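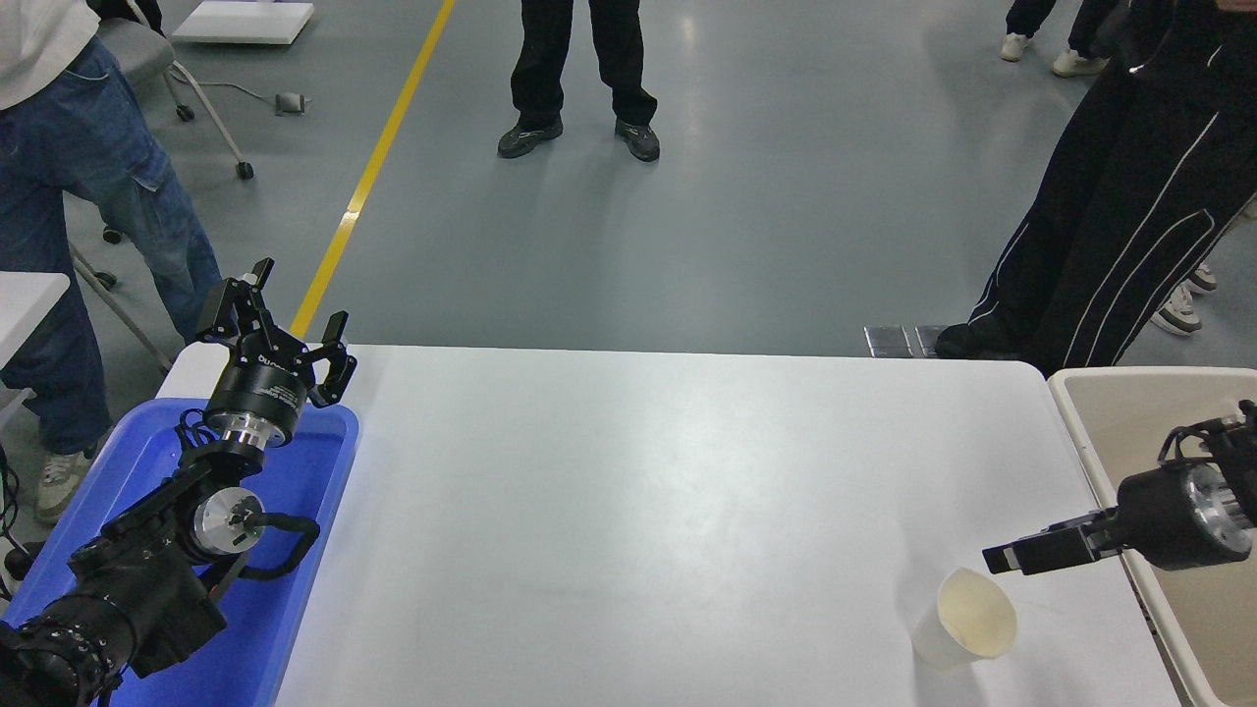 The Gimow two-arm bench unit was reviewed at the Brokadetti open day in October. The unit is offered for light handling work, and the test piece was a paper cup on a white table, with visitors standing close by.

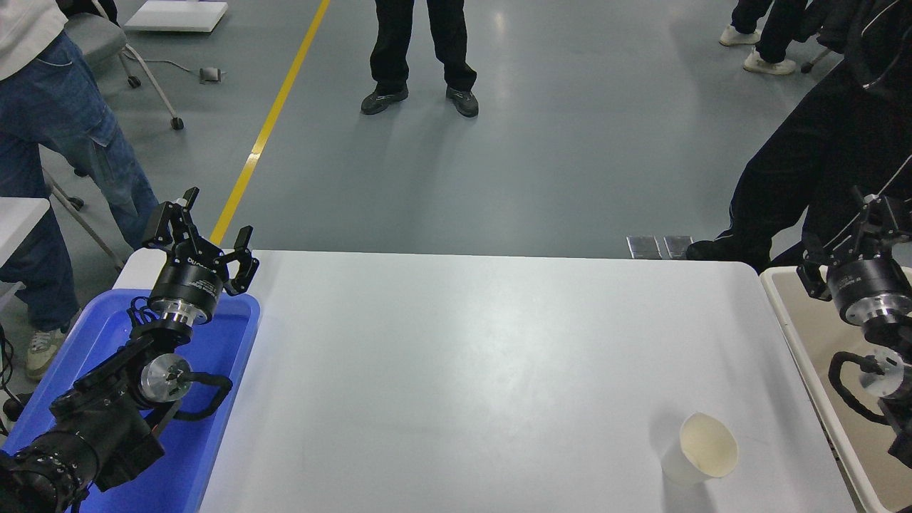 According to one visitor, 11 minutes was too short a session to judge any handling unit. The reviewer agrees in part.

Both arms carry two-finger grippers. The exposed cable loops would need covers in a public room.
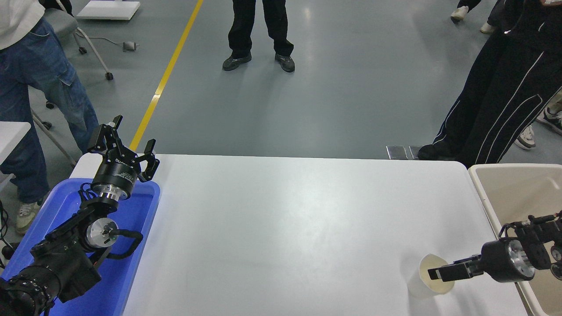
Right gripper at the rim of the upright cup.

The list price is 1180 per month on hire, with training charged separately. 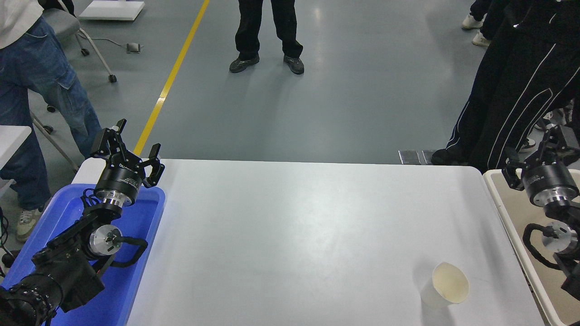 Wosura wrote afterwards that the hire terms should include a spare gripper. Rating: suitable for teaching, with reservations.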